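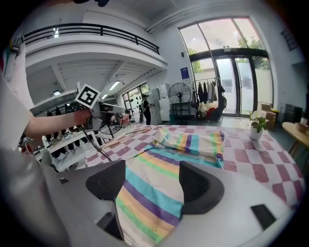
Figure 1. Striped cloth part folded on the checkered tablecloth, main hall.

Reports > Textile Reuse > Drokemell Hall > November

Progress report: sorting and folding area
Prepared by Cillian Ní Chonaill for the Mac Mathúna fund

1. Work in the period
The folding table was moved to the main hall below the balcony. Household linen (cloths, towels, pillowcases) is now folded there and no longer on the upper level. Garments are held on the clothing rack until graded. Items not yet hung are kept in the pile under the rack, which at the time of Figure 1 included bags and some red and patterned fabrics.

2. Output
Linen processed came to roughly 15 crates against a target of 14. Garments fell short of target by 3 crates. The shortfall is in grading; folding kept pace with intake.

3. Folding method
Large cloths are folded lengthwise first, then in thirds. Striped cloths are folded along the stripe so that the edges can be checked by eye. The checkered tablecloth stays on the table during work and its squares are used as a size guide.

4. Equipment and room
Standing fans are in place in the hall. The white shelving unit remains in use. Labels supplied by Pendow did not hold on terry fabric and have been returned for credit. Replacement labels are on order from Zolatar.

5. Open items
a) Second clothing rack: quote received, approval requested.
b) Pile under the rack: to be moved into lidded crates.
c) Grading: 2 extra shifts requested for the next period.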